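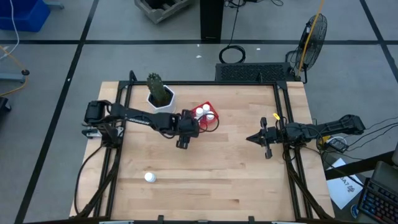 Progress report: Flaveck packing and display trial
Prepared by Estíbaliz Aranda for Jianhua Luo, Usevis
October 15, 2021

1. Summary

The trial is on schedule and slightly under budget. The red racks have arrived and are in use. The open points are the labels, which are late, and the lid fit on one batch of bottles. We are asking for a decision on the second rack order, described in section 5.

2. Racks and bottles

We settled on the small square red rack with round cutouts. The earlier cardboard dividers from Skisari went soft after a few weeks in the stock room and we stopped using them in August. The plastic wipes clean and keeps its shape. A white bottle sits in the cutout with its round cap standing up, so it can be lifted out by the cap without tipping the ones beside it. The white caps also show up well against the red, which makes a part-filled rack easy to spot from across the room.

Three bottles in a rack is the sample set we want to send to shops. We tried several arrangements. Placing the bottles apart from each other works better than putting them in a row, as the rack does not tilt when it is picked up from one side.

We received 800 bottles from Yin. Of these, 294 have been checked so far. The caps on 2 of the checked bottles did not close fully, and both came from the same carton. That carton has been set aside and Yin has agreed to replace it. Checking will continue at the same pace until the full delivery is done.

3. Table and display

The light wood butcher-block top is holding up. It was oiled once when it was installed and has not needed anything since. We had planned to cover it with a mat, but the bottles and rack are easier to see on bare wood, so the mat was dropped from the budget.

The potted cactus stays near the top edge of the table. It is the columnar one in the white hexagonal pot, and it is the plant we intend to use in the shop display together with the rack. The height suits the bottles, and it needs very little water. Two other plants were tried and both dropped leaves into the racks.

4. Delays

Labels were due in August. The printer sent a proof with the wrong line spacing and the corrected proof has not come back. Until it does, the bottles remain in stock without their final labels. This does not hold up the cap checks, but no sample sets can go out to shops.

5. Decision needed

Please confirm whether we should order the second lot of racks now or wait for the labels. The supplier's price is fixed until the end of the quarter. My preference is to order now, in the same red and the same size.

6. Next period

Finish the cap checks. Approve the label proof. Pack the first sample sets and send them to the three shops already agreed. Costs to date are in the attached sheet.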